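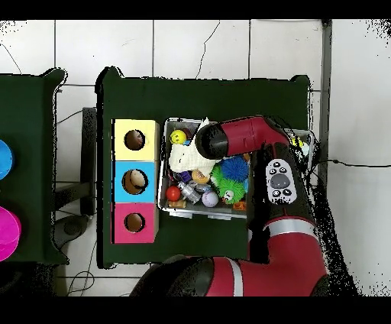 How often does a sorting cell like this need its zero checked? Every Monday before the first run, plus any time somebody leans on the table, and in our shop that adds up to more checks than you'd think.

Home · Threads · Bench Notes · Parts Shelf · About
6 min read

1/ Okay, cell maintenance thread! I look after a toy-sorting cell we call Irska. One red and black arm, one green table, one bin of mixed toys, three colored boxes with holes in the top. I love this cell and I'm going to tell you far too much about it.

2/ First, the layout. Boxes on the left half of the table, stacked in a line, yellow then light blue then pink. Metal bin to the right of them. The arm comes in from the bin side, so it has the short reach for picking and the long reach for placing. We tried it the other way around for a month and the elbow spent its whole life folded up.

3/ The boxes are cardboard. People keep telling me to print something sturdier and I keep saying no. When a place goes wrong, cardboard gives and the gripper doesn't. A new box costs me a knife and a quiet ten minutes.

4/ What cardboard does do is creep. Every drop nudges it a hair. So there's a black strip down the left edge of the boxes and they get squared up against it before a run. Wai-kit Huang wanted pins. Pins would be better. I haven't made the pins.

5/ Zero check. Send the arm to the park pose, look at the witness marks on each joint, write down the offset. Then a touch-off on two corners of the bin rim, never one. With a single corner you can be dead on in position and still have the bin rotated, and you won't find out until you're picking along the far wall.

6/ I had exactly that in November. Picks by the near rim, lovely. Picks by the far rim, fingers tapping metal. I spent a whole afternoon in the gripper settings before Bernadette Maillard walked over and gave the bin a quarter inch of twist with one finger. Fixed!

7/ Now the wrist, my favorite part. Before each week's first run I do this:
— power down, brakes on
— wipe the fingers with a barely damp cloth
— open and close them by hand and feel for grit
— check the two screws behind the fingers against the paint line
— look at where the cable leaves the joint

8/ Grit is the big one here. Fluffy toys shed. Anything plush in the bin means fibers in the finger slides sooner or later, and they pack down into a kind of felt. Solange Sabatier picks it out with a dental pick and keeps the results in a jar. It's disgusting and very educational.

9/ Rubbery stuff is a different problem. The spiky blue ball grips the fingers right back, so on release it hangs on for a moment and then falls crooked. We added a small wiggle after opening. Two tiny moves left and right. Missed drops on that ball went from 11 in a shift to none the next day and I did a lap of the room.

10/ Baseballs want the opposite. Smooth, hard, round, and they roll the second you touch them off center. For those we slow the last bit of the descent and close gently. If your hard balls start escaping, look at finger pad wear before you touch the speeds. Shiny pads = swap them.

11/ Pads, by the way. I log cycles with a little tool called Gritness that Radosław Adamczyk wrote for us. It's a spreadsheet with opinions. It nags me at 114 hours on a set of pads. The longest I've gone is 159, and by then the baseball picks were a coin toss, so I trust the nag now.

12/ Cables! Floor cables get walked on, rolled over, and kicked. Once a week I follow each one by hand from end to end with the power off, feeling for flat spots. Eyes miss them. Slack belongs near the base, where the arm turns, and you want one loose curve, no tight coils.

13/ Camera calibration goes last, after everything mechanical. I did it first for ages. Then I'd tighten something, the arm would shift a touch, and the calibration was junk. Mechanical, then zero, then bin corners, then camera. I have this taped inside the cabinet door in very large letters.

14/ One more about cameras: depth goes ragged around the table edge. You get speckle and holes. Don't tune your pick filter to clean up the edge, just mask it out. We keep a margin inside the tabletop and ignore everything past it, and the whole thing got calmer.

15/ Next job is a noise in the shoulder, a soft tick at one spot in the rotation. Could be a cover screw. Pascal Aubert thinks it's the band rubbing. I'm recording it at three speeds tonight and I'll post the clips.

Comments

flakport_fran: Two corners, yes!! We lost a week to a rotated tray.

mdell: What cloth do you use on the fingers? Ours leave more lint than they take off.

riviere_shop: Same tick on our arm last winter. It was the cover screw.

oh_tuesday: please show the jar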